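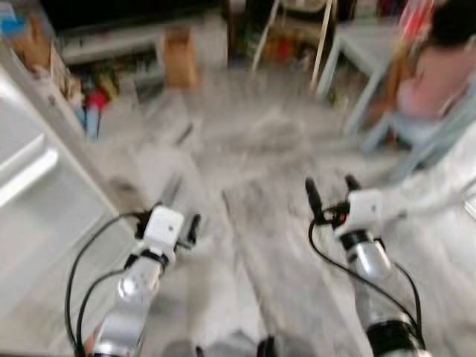
Piso cinza-claro salpicado.

Arquivo da lista > Pisos e revestimentos > Mensagem 3762
Enviada em julho, à noite, por oficina.stedport

Assunto: Re: granilite opaco depois da cera

Boa noite a todos.

Respondo por partes, com a mensagem original citada abaixo dos pontos a que me refiro.

> Comprei uma casa antiga em Stedport com granilite na sala e no corredor.
> O morador anterior passava cera todo mês e o piso está amarelado e sem
> brilho. Já tentei detergente neutro e água morna, sem resultado. Posso
> usar ácido muriático diluído?

Ácido, não. Se o granilite for de cimento com grana de mármore, o ácido ataca as duas coisas. Fica poroso, pega sujeira com facilidade e depois só lixando. Vinagre e limpador com limão entram na mesma conta, mesmo diluídos.

O amarelado é quase sempre cera acumulada. Use um removedor alcalino, diluído conforme o rótulo. Eu trabalho com o da Haltari, mas qualquer um próprio para pedra serve. Molhe um trecho pequeno, espere o tempo indicado sem deixar secar, esfregue com disco de fibra macio e recolha o líquido com rodo ou aspirador de água. Enxágue duas vezes. Nos cantos, escova de mão. Se a água do enxágue ainda sair leitosa, falta tirar cera.

> O corredor tem 14 metros quadrados e a sala é maior. Vale a pena alugar
> politriz ou é melhor contratar?

Eu começaria pelo corredor. Alugue a máquina por um dia e faça primeiro um teste no canto menos visível. Se depois de tirar a cera o piso estiver liso e só fosco, dá para começar no grão 1000 e terminar no 3000, sempre com água e trocando a água entre um e outro. Com riscos fundos ou desnível nas juntas é preciso descer para grãos grossos, e aí contrate. A politriz pesada na mão de quem não tem prática deixa marcas em arco que aparecem com a luz da janela.

> Há uma trinca fina perto da porta e duas juntas sem o filete.

A trinca fina se fecha com cimento branco e pigmento, ou com resina tingida. Faça três amostras de cor num pedaço de telha e espere secar antes de comparar. Os filetes de latão ainda se encontram no depósito da Halvorsen, vendidos por barra. Leve um pedaço do antigo para conferir a espessura. Tudo isso vem antes do polimento.

> E para proteger depois? Me recomendaram resina acrílica.

Não gosto de resina acrílica em casa. Brilha no começo, risca, e em pouco tempo você está de novo com o removedor na mão. Prefiro um impregnante à base de água, em duas demãos finas, retirando o excesso com pano. Na manutenção, pano úmido e detergente neutro.

Uma pergunta para a lista: alguém já usou os discos flexíveis da Drondau em máquina de baixa rotação? Os meus soltaram a resina na borda e não sei se foi o lote ou falta de água.

Saudações,
oficina.stedport

Contato com a moderação | Voltar ao topo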